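Project report: collecting grasp examples in simulation
Zedska student group, Bristovholm
22 June 2026

1. What we set out to do

Our learning system needs examples of an arm picking up a block before it can try the task itself. We made these examples in a simulator, which we call Won, by steering the arm by hand and saving each attempt. The target was 800 usable attempts for each of two block sizes.

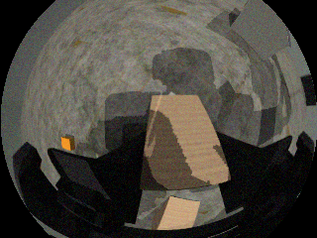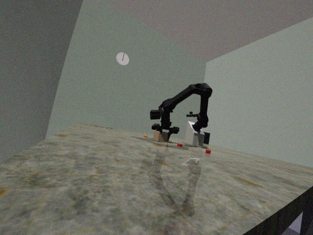

Figure 1. The simulated arm at the tan block: gripper view (first) and room view (second).

2. How an attempt is stored

Each attempt is saved with both views, the joint positions and the gripper opening at every step. The person steering marks it as good or bad straight away. We tried leaving the marking until the end of the day, but people forgot what had gone wrong and had to watch everything again.

The tabletop in Won has a stone pattern with veins and patches in it. We chose it over a plain colour so that the system would have to learn to tell a block from its background. The views also have grain added. Shadows are left on, and in the gripper view they can cover a good part of a block, so edges are harder to find there than in the room view.

3. What we collected

We saved 3,437 attempts. After taking out double saves and attempts where the log stopped early, 3,259 were left. More than half of those were marked good, and we reached the target for both sizes.

Most of the bad attempts came from closing the gripper too soon. The rest were mainly blocks knocked over on the way down. We kept the bad ones in a separate folder, as the Grundberg training script can use them as negative examples.

4. Problems

The starting positions were not spread well. The first batches had the block close to the middle of the table nearly every time, because that was easiest to steer to. From the third week the simulator picked the position for us.

Two of us also steered in quite different ways, one slowly from straight above and one at an angle. We have not yet checked whether mixing the two styles harms training. The next step is to train once on each style alone and once on both, using the same number of attempts.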